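Inicio | Soporte | Incidencias | Moqueta | Contacto

Incidencia 1087: marcas oscuras paralelas en moqueta de pelo corto
Última actualización: junio de 2023
Producto: moqueta Maurya, tono óxido
Abierta por: Linnea Hägglund
Estado: pendiente de confirmación

Síntoma. Aparecen rayas oscuras y estrechas sobre la moqueta, todas en el sentido de la fibra. El aspirado con cepillo no las elimina. La sala lleva más de 9 meses en uso y las marcas se detectaron al retirar un armario bajo.

Comprobación 1. Aspirado lento a contrapelo, 2 pasadas. Sin cambios apreciables.

Comprobación 2. Paño blanco humedecido con agua, presión sin frotar. El paño sale limpio. Se descarta tinte o grasa reciente.

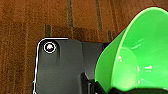

Comprobación 3. Limpiador Siltex diluido según etiqueta, aplicado en una zona de prueba de 16 cm junto al rodapié. Secado completo antes de valorar. El tono general no varía y no hay cerco. Se autoriza el uso en el resto de la superficie.

Comprobación 4. Aplicación de Siltex sobre una de las rayas más cortas. Aclara en parte. Queda un resto visible con luz rasante.

Diagnóstico provisional. Suciedad fina compactada en la base del pelo, combinada con fibra aplastada. No se aprecia rotura del soporte al tacto.

Acción propuesta. Repetir la aplicación, levantar el pelo con cepillo Zudus de cerda blanda y dejar secar sin pisar. No apoyar piezas de plástico ni equipos sobre la zona húmeda. Si persiste el resto, solicitar a Rerketti una muestra del mismo lote para comparar el tono.

Pendiente: respuesta de L. Hägglund tras la segunda aplicación.

Incidencias relacionadas
Cerco claro tras limpieza con exceso de agua
Huellas de patas de mueble en pelo corto
Diferencia de tono entre rollos Maurya
Cepillo Zudus: desprendimiento de cerdas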